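Speaker notes – "The counter, the bottle and the bin"
Kitchen reset talk, Tidgate evening series, 4 July 2018

**Opening (keep it short)**

Thank them for coming. Say I'm going to talk about one kind of object only, the plastic bottle, and what it does to a kitchen when it has no fixed place. Show of hands: who has a bottle on the counter right now? Wait for the laugh, move on. 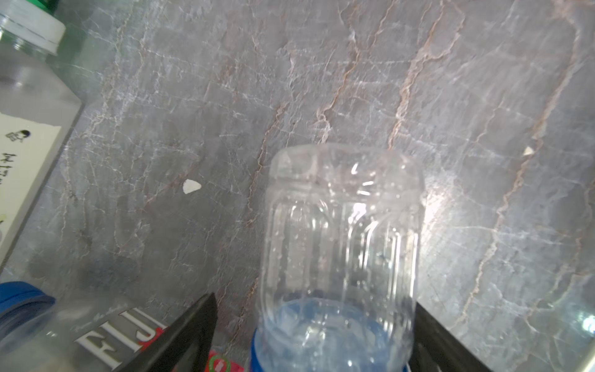
*Notes by Wojciech Domański. Slides by Dong-geon Hyun.*

**Part 1 – Stone and clutter**

- Marble with this much veining hides things. Small white chips and flecks get lost among the white veins. Tell them to look from low down, across the surface, toward the light.
- A clear bottle is nearly as hard to see. The blue cap is what you notice.
- Square containers with a paper label: fine to keep out if used daily. Otherwise shelf.
- Wipe first or clear first? Clear first. Lift everything, then wipe once.

Mention the Nillirik households here. We asked 30 of them to write down every bottle they brought home in February. Total was 2701. Pause on that number. Most people had guessed far lower.

**Part 2 – Empty, part full, full**

Three groups, three places. Empties go out the same day, cap back on if your local program takes them that way (rules differ, tell them to check). Full ones go in the cupboard on their side or upright, whichever fits.

Part-full bottles are the real problem. People don't want to waste the water, so the bottle stays out, then a second one joins it.
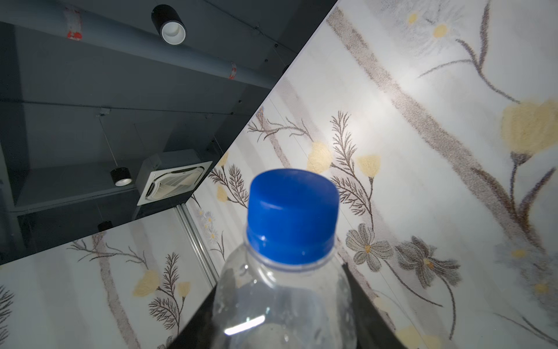
My rule at home is one open bottle per person, and it lives by the door to the hall. At the end of the day, what's left goes on the plants. Betis Street group tried the same rule and kept it going – ask if anyone from there is in the room.

**Part 3 – Questions I usually get**

- "Can I refill them?" A few times is what I do. A proper flask is easier to wash. Don't get drawn into a debate.
- "Where do I put the crate?" Low cupboard. Measure before buying. The Yeom crate is 262 mm high and did not fit under my sink.
- "What about wallpaper near the counter?" Keep wet things off it. Dry cloth only.

**Close**

Hand out the one-page sheet. Room has to be clear by 900 on the sign-out log, so chairs first, then chat.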